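Lamlow Township Residents' Forum
Board: Library and Community Services
Thread: Proposed change to lending periods at the Nelik Street branch

Posted by R_Calloway, 13/04/2020

Members are invited to comment on the proposal to shorten the standard loan from 3 weeks to 2. The full text is held at the branch desk and may be requested by mail. In short, the branch reports that popular titles carry long waiting lists, and the shorter period is intended to move them along. Renewals would remain available where no other patron has placed a hold. Large-print and audio titles are included in the change.

Comments should address the proposal itself. Matters concerning parking belong on the other board.

Rosalind Calloway
Board Moderator

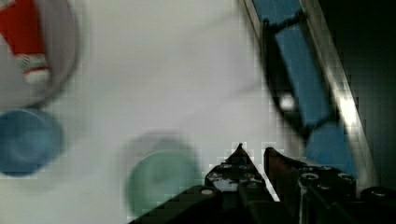
Roscoe Abernathy wrote that he could not support the proposal as drafted. Waiting lists affect a small share of the collection, in his view, and a uniform rule would burden patrons who borrow history and reference works that no one else has requested. He asked that the shorter period apply only to titles with an active hold.

Posted by okafor_lane

I respectfully disagree with Mr. Abernathy. Two different loan periods would require two different date slips, and patrons already confuse the due date with the renewal date. A single rule is easier to post and easier to follow. The Okafor Lane reading group has 9 members and has never needed more than two weeks for a novel. 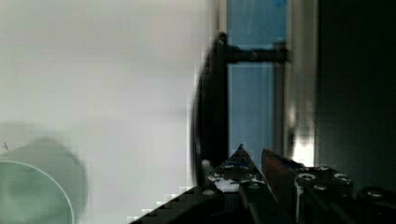 Posted by gardenpath

I wish to raise the position of families with young children. Picture books are borrowed in large numbers and returned in large numbers, and a shorter period means a second trip each month for households without a car. The branch should also consider the activity kits, which are lent on the same terms. A pale green piece such as the one at the lower left is easily overlooked when a kit is packed in a hurry, and a family needs time to check everything against the card in the lid. I would ask that kits keep the present period even if books do not.

Posted by R_Calloway

The point concerning kits has been noted. The draft does not mention them, and I have asked the branch whether they are meant to be covered. 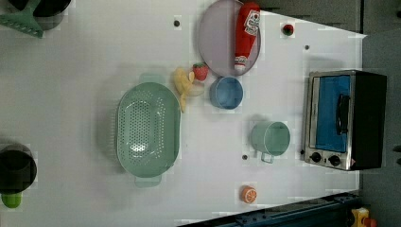 I would also remind members that fines are a separate question. The present schedule was adopted last April and is not under review. Any comment on fines will be moved to the appropriate thread.

Posted by flilik_reader

With respect to the moderator, fines cannot be separated from loan periods. A patron who reads slowly will pay more under the new rule than under the old one, even though the schedule itself is unchanged. The notice should state this plainly.

Posted by R_Abernathy

I concur with the previous post. I would add that the proposal refers to more than 300 outstanding holds without stating how many titles are involved. If most of them concern the same few books, the proper remedy is to buy further copies.

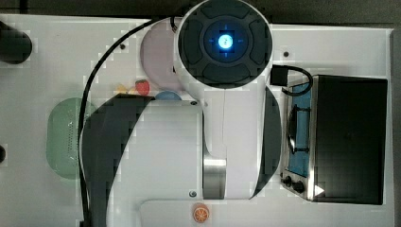 Until that figure is supplied, I do not believe members can give an informed opinion. I request that the comment period be extended.

Posted by okafor_lane

Further copies cost money and must be stored once demand has passed. I remain in favor of the single rule, though I have no objection to an exception for kits.

Posted by R_Calloway

The request for an extension has been forwarded to the branch, together with the question about holds. The thread will remain open pending a reply.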